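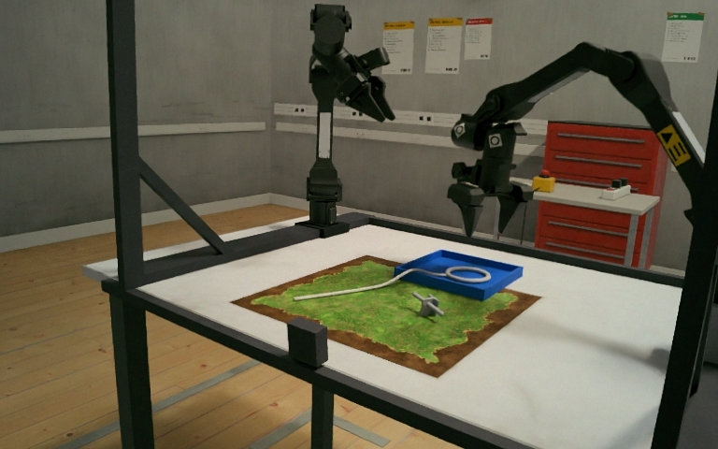 Slide 1: Why I don't trust "overnight" on a recipe card

Talk for the Numcombe home bakers' night. Keep it to 20 minutes, leave time for arguing.

Start with a show of hands. Who has made a cinnamon scroll recipe that said overnight? Who got the same result twice? Wait for the grumbling.

My complaint: overnight is a word, and a fridge is a temperature. I go to bed at nine. My neighbours go to bed at one. We are both following the recipe.

Slide 2: What I tried in January

One scroll dough, plain as I could make it. Flour, milk, butter, an egg, sugar, salt, dried yeast. I started with 1,000 grams of flour because I wanted easy sums. Shaped the lot, split them over several trays, then gave each tray a different number of hours in the fridge.

Say up front that this was one kitchen and one fridge. The fridge is old and the top shelf runs warmer than the bottom. I moved the trays about to even it out, which probably did half the job.

Slide 3: The claim about flavour

You will read that a long cold rest gives a sweet dough "deep, complex flavour". I put plain rolls with no filling in front of my family and could not get agreement on which was which. With brown sugar and cinnamon in there, forget it. Maybe in a lean loaf. In a scroll with icing on top, I'd want to see someone pick it blind.

What I did notice was handling. Cold dough is far easier to roll and cut. That alone is worth the fridge for me.

Slide 4: The claim about special yeast

Somebody will ask about Skidisik, the sachets from the Brostell market that cost more than the butter. I used them in one batch and ordinary supermarket yeast in the next. Both rose. The Skidisik ones were a bit taller, but that was also a warmer day, so I'm not giving it the credit. Don't get drawn into this for long.

Slide 5: Where it goes wrong

Filling leaks. Brown sugar pulls water and you get syrup under the rolls by morning. Some people like that. I don't, so I mix a spoonful of flour through the sugar.

Baking straight from the fridge. Plenty of cards say you can. Mine came out tight in the middle and dark on the edges. Let them sit out until they look puffy and a poke fills in slowly. On a cold morning that takes longer than you want it to.

Crowding. The full batch weighed 1,105 grams more than my big tin could sensibly hold. Use two tins.

Slide 6: Taking them out

I go by thermometer, 88 degrees Celsius in the centre roll. Colour fooled me more than once, mostly with the milk wash on. If you don't own a thermometer, pull up the middle one and look at it. Icing covers the damage.

Questions

Likely ones: can you freeze them (yes, shaped, before the second rise), can you use the Msimang sweet bun mix (haven't tried it, won't guess), what about sourdough (different talk).

Handouts are by the kettle. The card says eight to twelve hours, and you should write your own number next to it.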